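Galería: el bocadillo de Heswood, capa por capa

Inicio
Cocina de diario
Galerías
Contacto

Texto de Fulgencio Montes

Llevo 13 años comiendo bocadillos de mostrador y escribiendo sobre ellos, y cada temporada me encuentro con alguien que asegura haber dado con el orden correcto de los ingredientes. El último es el cuaderno de montaje de Heswood, que circula fotocopiado por media docena de cocinas y que sostiene que la lechuga va siempre debajo de la carne, pegada al pan. Según el cuaderno, así la miga no se moja. Puede ser. También puede ser que la hoja resbale al primer mordisco y que la rodaja acabe en la camisa, cosa que me ha pasado más veces de las que me gustaría contar.

En Grevitz, donde trabajan con pan redondo y poca salsa, lo aplican a rajatabla. Pedí que me explicaran por qué y me contestaron que siempre se ha hecho así desde julio. Un siempre bastante corto.

Lo de la bandeja metálica ya me convence más. Es cómoda, tiene borde y las migas se quedan dentro. Lo que no entiendo es la costumbre de dejar el recipiente de la verdura encima de la misma bandeja, en un extremo, en vez de al lado. Ahorra un gesto con el brazo y a cambio se pierde un palmo de sitio para trabajar.

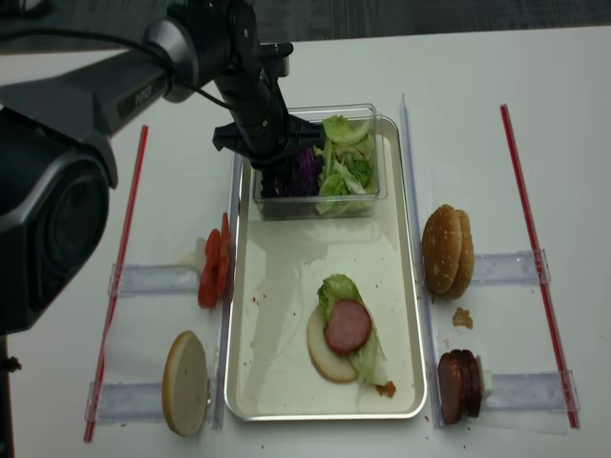
Luego está el asunto de la col lombarda. El cuaderno la llama opcional, y en la práctica opcional significa que se saca y se deja allí por si alguien se acuerda. Cortada en tiras y metida con la lechuga en el mismo recipiente, cada una en su lado, queda muy vistosa. Ahora bien, en el bocadillo terminado que me sirvieron a mí no la encontré. Pregunté y me dijeron que daba color. Al recipiente, supongo.

La lechuga rizada tiene a su favor que abulta y sobresale del pan, y una hoja sola ya parece mucho. En contra, lo mismo: parece mucho. Quien quiera verdura de verdad que pida dos hojas y que las pida antes de que pongan lo demás.

Sobre la rodaja de embutido hay menos que discutir. Una, redonda, en el centro. Los partidarios de Sirkach defienden cortarla más gruesa y poner una sola; los de Amarasinghe prefieren 2 finas y un poco montadas. He probado las dos versiones con los ojos abiertos y con los ojos cerrados, y la diferencia que noto es la del precio. Con una sola en medio, los primeros bocados son pan con lechuga - y los últimos también.

Pie de galería

Montaje según el cuaderno de Heswood: base de pan con el corte hacia arriba, hoja de lechuga y rodaja de embutido encima. La tapa del pan se pone al final.

La lechuga y la lombarda, en un recipiente de plástico transparente. Se agradece ver lo que hay dentro sin tener que levantar nada.

Migas marrones en la bandeja. El cuaderno dice que se limpia entre bocadillo y bocadillo; yo me limito a copiar la frase.

Quedo a la espera de que alguien de Grevitz me demuestre que la hoja debajo sirve de algo pasados veinte minutos. Me vale un bocadillo envuelto y una servilleta.

Esta galería ha recibido 1.616 visitas
Anterior: Tres maneras de estropear un pepinillo
Siguiente: Panes redondos que no caben en la tostadora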